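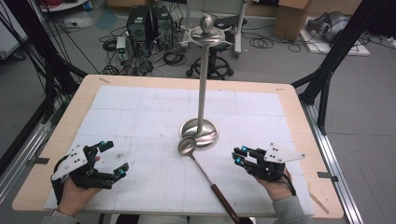
Minutes of the build meeting, Hultura shared workshop

Date: January 3, 2025
Present: members of the gripper build group. Apologies: none received.

1. Minutes of the December meeting

Agreed without changes. The item on bench insurance is carried over.

2. Hand-held grippers

Both hand-held grippers are in working order. The linkages follow the Nurell drawing, with brass-coloured bushings at the joints. Play at the outer bushings was raised again. One member favours reaming and refitting the lot; the meeting preferred to leave them until the second set of links is cut.

The textured pads stay as they are on both fingers. A smooth rubber pad was tried in December and slid on polished steel.

Action: cut two spare links per side before the next meeting. Check the bolts on the white top plates and add threadlock where missing.

3. Work on the ladle stand

The stainless-steel stand and its ladle remain the main test piece. Agreed order of work: grip the rod, lift, set down on the grid board, then take the ladle by the handle. The rod is to be held low, above the base, until the lift is repeatable.

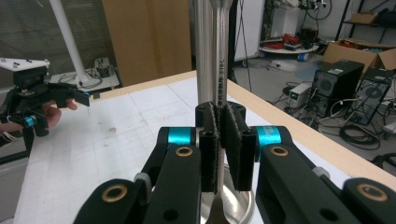 Gripper closed on the rod, second gripper to the left.

Log to date: 191 attempts entered, of which 74 are marked for review. The review marks are not consistent between members — some used them for a slip, some for a bad recording. A short key will go at the top of the log sheet.

The ladle is harder than the rod. The handle rolls when the fingers close off-centre. A V-shaped insert was proposed; the Walczak pattern is to be printed first as it needs no new screw holes.

4. Table and cabling

Cables on the floor by the two computer towers are to be tied and run along the wall side. The board is to be wiped down and re-clamped before each session.

5. Costs

Bushings and screws from Rusa: over 8 euros, paid from the build tin. The receipt is in the folder.

6. Any other business

The recording script, still named "Hultura_old" on the left tower, will be renamed. Bench insurance to be taken first at the next meeting.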